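Werkstatttagebuch, Juni 2021
Greifer, zweiter Anlauf mit dem Ballon 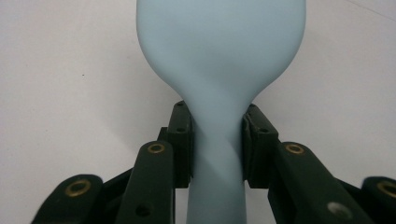

Backen und Gestänge

Nach dem Mittagessen in die Werkstatt, Ehsan war schon da und hatte den halben Tisch mit seinem Verstärker belegt. Ich habe mir die andere Hälfte genommen. Heute war der hellblaue Ballon dran. Mit Schaumstoff und Pappröhren geht das Greifen seit letzter Woche, aber beides verzeiht zu viel.

Die schwarzen Backen liegen innen flach an. Am verdrehten Hals drücken sie das Gummi zusammen, und die Falten laufen darüber und darunter auseinander. Die Kanten sind schon etwas heller geworden. Vor dem Einbau hatte ich sie mit 400er Papier gebrochen, das reicht mir noch nicht. Morgen gehe ich mit feinerem drüber.

Die Messingösen in den Gelenken lasse ich so. Viorica wollte Kugellager, aber dafür müsste ich alle Hebel neu drucken, und ein Satz kostet mich eine ganze Nacht am Drucker. Das Spiel ist kleiner als bei der ersten Version, bei der die Schrauben direkt im Kunststoff liefen. Eine Öse musste ich zweimal einpressen, beim ersten Mal saß sie schief.

Steuerung

Im Programm steht der Servo für die geschlossene Stellung jetzt auf 122. Der alte Wert stammte noch von den Pappröhren. Den Abschaltwert für den Motorstrom habe ich auf 871 gesetzt, das ist der rohe Wert vom Wandler, umrechnen will ich ihn erst, wenn der Arm fertig ist. Beim Neustart vergisst die Platine beide Zahlen. Ich habe sie mit Bleistift an die Tischkante geschrieben, Burgi wird schimpfen.

Der Arm selbst liegt noch in Teilen im Regal. Die Schulterplatte hat zwei Bohrungen an der falschen Stelle, mein Fehler, ich hatte die Zeichnung gespiegelt. Burgi fräst eine neue, wenn die Maschine frei ist. Bis dahin führe ich den Greifer von Hand.

Um sechs aufgehört. Einkaufen: M3-Muttern, Schleifpapier, drei Meter Litze. Ottilie wegen des Netzteils anrufen.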